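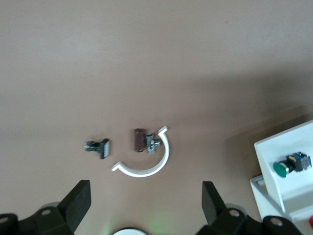 Ximena Saavedra

TRODSIDE, 1/21/18 – Hamau will open the doors of its Trodside workshop to the public this March for two afternoons of robot demonstrations, and the company would like to make clear in advance that nothing will dance.

There will be no waving and no backflips, and no drinks will be poured. Visitors will instead see a robot arm pick up small hardware from a tan table and put it somewhere else. The parts are the sort of thing that lives at the bottom of a toolbox: a pushbutton switch, a metal T-shaped pipe fitting, a white plastic clip shaped like a big letter C. Hamau has spent a good part of the past year on this, and its staff have come to find it gripping. (The press office was asked to take that word out and has declined.)

The arm runs on Premis, the company's control software, which decides where to put the fingers and how hard to squeeze. A pipe fitting forgives a clumsy grip. A curved plastic clip with a hooked end does not, and has been known to leave the table at speed. Guests in the front row will be given safety glasses.

"People arrive expecting the movies," said Maximiliano Pereyra, who leads the handling team at Hamau. "Then they watch it go after a clip for a minute or so and they get very quiet. By the third try they're rooting for it. By the fifth they're telling me how they would do it, and some of them have a point."

Each demonstration lasts 20 minutes if the clip cooperates. The parts are set out loose and close together, with no tray or fixture to hold them in line, and visitors are welcome to rearrange them between runs. At last year's private showing, a retired plumber spent most of his visit standing fittings on end in ever less helpful positions. He has been invited back.

The company will also post its results on a board by the door, good and bad. In the latest round of in-house trials, Premis made 380 attempts on mixed small parts and completed 300 of them. Of the 80 that got away, 79 were put down to ordinary slips. The last is still under discussion, and the part has not been found.

"We thought about showing only the good runs," Pereyra said. "Then somebody pointed out that we'd be doing it live."

The open afternoons are a joint effort with Navarrete, the neighboring machine shop, which supplied most of the test parts and would like a few of them back. Navarrete staff will be at the next bench sorting the same kinds of hardware by hand, for comparison. They are faster. They have asked that this be mentioned.

Between runs, members of the handling team will take questions on grippers, software and how to get started in the field. Students and hobbyists are encouraged to bring a small part of their own for the robot to try. It should be dry, clean, smaller than a fist and not a family heirloom. Anything sharp, greasy or alive will be turned away at the desk.

Visitors hoping to press a green button should know that there is one, and that they should ask first.

Admission is free, but floor space is limited and places must be booked ahead through the Hamau front office. Groups from schools should say how many are coming and whether they are likely to touch things. The workshop floor is level throughout, and chairs are available on request. Coffee will be served by a person.

About Hamau

Hamau builds handling systems for small shops that sort, pack and assemble mixed parts in short runs. Premis is its control software for robot arms. The company is based in Trodside.

Press contact: Ximena Saavedra, Hamau press office, Trodside. Reporters who wish to film the demonstrations should get in touch before the first afternoon and allow time for a second take.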